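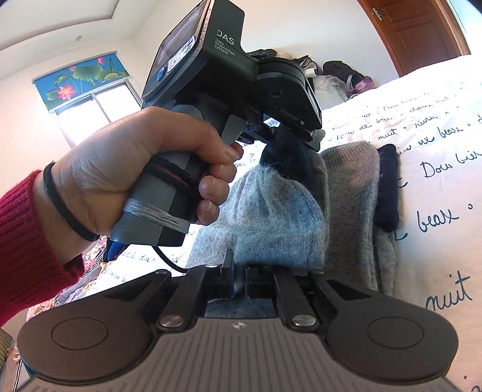
Hand-held grippers and knit socks, on the bed.

1/ Finally doing the equipment budget for the next round of home recording. Posting the working notes, because when I went looking for someone else's I found none. Laundry and bedroom tasks only. We want to be buying by May.

2/ Started with how many sets we need. Fernanda Amaral asked for 20 pairs. I have us at 15 and a shelf of spares. Pairs sitting in a closet still need firmware, charging and someone to log them.

3/ Two quotes so far. Mandoteck sells the whole kit, cases included, and won't split it. Fovico sells by the part. Fovico looks cheaper until you add shipping, which they bill per box.

4/ Cables get their own line this year. The one out of the bottom of the handle is what I'd order extra of first. Same for wrist straps. Both are cheap and a missing one costs you a morning.

5/ Gripper fingers: budget them as a consumable. Fuzzy knits are a fair test for them. Dark socks on dark knitwear are on the task list too, and I'm keeping them there.
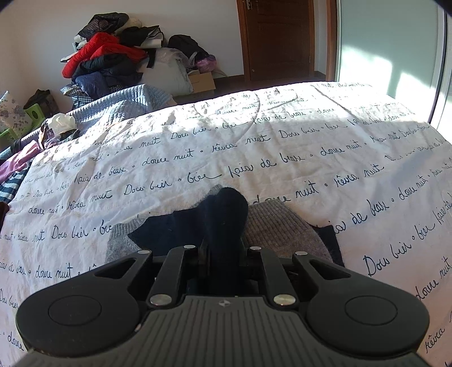
6/ Props. I had $500 down for socks, sweaters and bedding and cut it to almost nothing. People's homes already have them. Printed bedding stays in, no plain sheets to buy.

7/ Storage is the line I forgot. Each recording day has to be copied twice before the sets go out again. Vaida Mägi priced the drives and they come to more than the spare fingers and the cables together.

8/ Homes: 37 on the list. Belmiro Sequeira is doing the route so the sets move between neighbors and we don't pay for couriers. If that works I can drop one line completely.

9/ Still open: repair or replace. Mandoteck wants units mailed back. Albertina Paiva can swap screws and fingers here if we get the parts list. I've asked twice.

10/ Leaning Fovico for the grippers, drives bought locally - will add the final numbers to this thread when the second quote is revised.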